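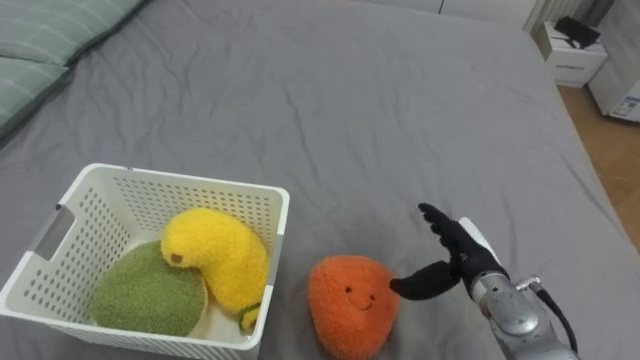
The Prastance Campus Alert handset is a pocket-sized button that students press when they feel unsafe, sold to universities in bulk and handed out at enrolment. Niritz, the maker, pitches it at places that have had a bad year: protests on the lawn, threats pinned to a noticeboard, a vice-chancellor in need of something to announce. I was lent a pair in Sarnton and kept mine by the bed for most of the loan, where it went off when I rolled on it. The alarm can't be cancelled from the handset. You have to ring the control room and give a code.

By Ekua Quartey
20 March 2013

What you get: the handset, a neck cord, a charging cradle and a year of monitoring. The button has to be held for a full second before it trips. Battery life is given as 137 hours. Mine managed less, though I tested it more than a student would.

Price: £29 per handset, with a minimum order of 4,000. After the first year the monitoring is charged separately, and Niritz would only quote for that after a meeting.

Does it help? The brochure says 2,351 alerts were "handled" at Baidoo College in the first year. I asked what handled meant. It means a call was answered. It doesn't say how many were false, how long a guard took to arrive, or whether anybody was reported for anything. Tiburcio Espinoza, who sat on the students' union there until July, told me the black and Asian students who had asked for a proper complaints process got a button on a string — and a poster with the button on it.

Indoors the signal was fair. In the basement of the library it dropped out twice, with no warning light either time. The cord is comfortable and the casing feels solid.

There is also the matter of location records. Every press is logged with a place and a name, and the university holds the log. Niritz says access is "a matter for the customer". I would want that in writing before a single handset went out, particularly on a campus where students are marching against the people who would be reading it.

Available to institutions only. Trial packs on request.

6 comments | 14 shares

We use cookies to improve this site. By continuing to browse you agree to their use.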